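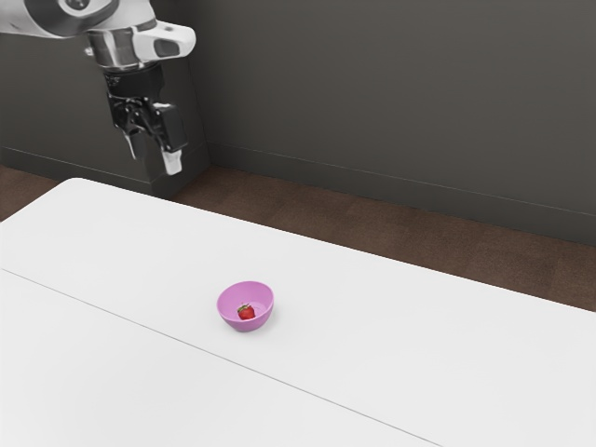 Lalit Rana

Community help > Local news > Councils and rules

Can our council bring back the mask rule at Grilstead market on its own, or does it have to wait for the region? I run a small stall there and the January figures have just gone up: 1,748 cases, after a fortnight of hardly any change. My neighbour swears the mayor has ruled it out (she heard it on the radio at breakfast, so who knows). I've read the notice on the town website twice and I'm none the wiser! It says the measures are "under review", and I've got 121 orders to pack and no idea if I need to put the screens back up. Has anyone had a straight answer?

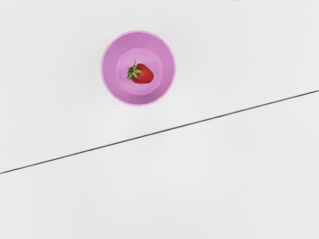 Balogun

I rang the town hall about this last week. The council can ask people to wear masks at the market but it can't fine anyone unless the region signs it off, and the region hasn't been asked yet. The woman on the phone said they'd look again if cases went past 4,000. I'd keep your screens handy, they're a pain to get hold of once everybody wants them.

Clustton

no idea about masks but our market shut for 2 weeks last time and we only got told the night before. Check the board by the gate, they put things up there before the website.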